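3. Aménager le coin rangement Nyberg

Bravo, le plus lourd est fait ! Les panneaux clairs tiennent debout, et il reste la partie la plus agréable : vérifier l'angle du haut, poser le crochet, puis installer le panier à linge. Comptez 18 minutes, un peu plus si vous êtes seul.

Avant de commencer
Gardez à portée de main le tournevis cruciforme et le sachet de visserie n° 2. Le coussin d'assise gris peut rester en place.

Étape 1. Contrôler les rails
Passez le doigt le long des deux rails jusqu'à l'angle où ils se rejoignent. Le blanc porte des découpes rectangulaires et de petites pattes ; le gris se fixe par des têtes rondes. Une tête qui dépasse se resserre à la main, d'un quart de tour.

Étape 2. Fixer le crochet courbe
Présentez la petite patte de fixation grise sur le rail, près de l'angle, et vissez sans bloquer. Orientez l'arc vers l'intérieur, puis serrez à fond. C'est un détail tout simple, mais quel plaisir d'avoir enfin où suspendre un cintre !

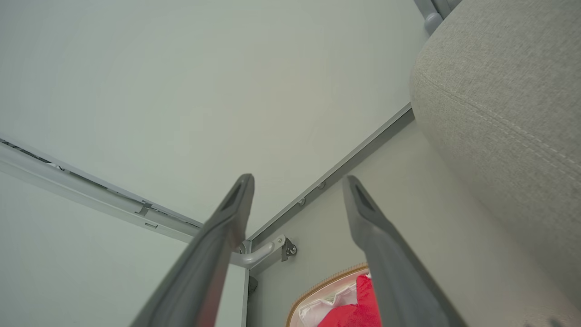

Étape 3. Placer le panier
Posez le panier ovale au sol, à distance de la paroi. Laissez de quoi passer la main tout autour, vous nous remercierez au moment de ramasser une chaussette.

ATTENTION : ne suspendez jamais le panier au crochet, même vide.

Étape 4. Trier et remplir
Le rouge et le blanc se côtoient très bien dans le panier, beaucoup moins dans le tambour. Séparez-les avant le lavage, surtout un vêtement rouge encore neuf.
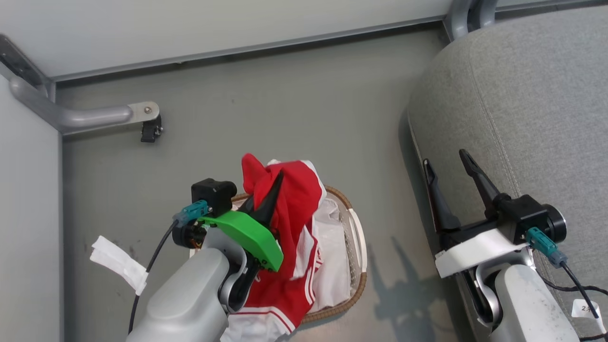

Pour les tissus fins, glissez-les plutôt sur le dessus, sans tasser. Si le linge déborde, c'est le bon jour pour lancer une machine (chez nous, c'est souvent le cas dès le mardi !).

Remarque : retirez du sol les restes de ruban adhésif avant de passer l'aspirateur.

Passez ensuite à la section 4, Réglage des pieds.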